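Bin picking, part 7: cable slack and the reach problem

Posted 14 July 2021

The wrist cable was the first thing to fix this month. On the old routing it went tight whenever joint six turned past its midpoint, and the controller logged a torque warning before anything had touched the bin. I pulled the clips, left a longer loop at the wrist and ran the rest back along the link. The warnings stopped. The loop now swings when the arm accelerates, so I dropped the joint speed by 16 percent and left it there.

Next was reach. Elvia Meléndez, who has the bench next to mine at Zundbridge, measured the approach angle against the bin walls and found that the gripper bracket would touch the wall before the fingers got into a corner. There are 2 ways out of that: tilt the wrist, or push the object toward the middle first. Tilting was less code. It costs one extra waypoint per pick and a check against the wall planes, which I store as offsets from the bin corner.

Those offsets are only good if the bin stays put. It had been creeping across the table during long runs, so it now gets a clamp. I recalibrate after any session in which the arm makes contact with a wall.

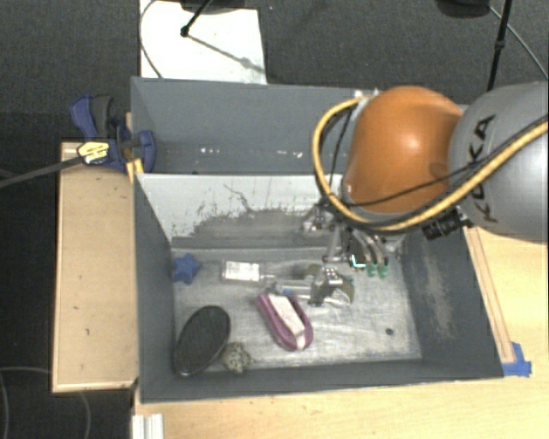 What happens when the planner can't find a grasp?
The arm goes back to its home pose, takes a new depth reading and tries again with a wider set of wrist angles. After 2 failed attempts it stops and writes the point cloud to disk so I can look at it later.

Most of the saved clouds so far have holes where an object is clear or shiny. Julián Escobar suggested filling them from the color image, and I have a rough version of that running offline. It is too slow to use in the loop. The code goes up in August, once I have taken the hard-coded paths out of the calibration script.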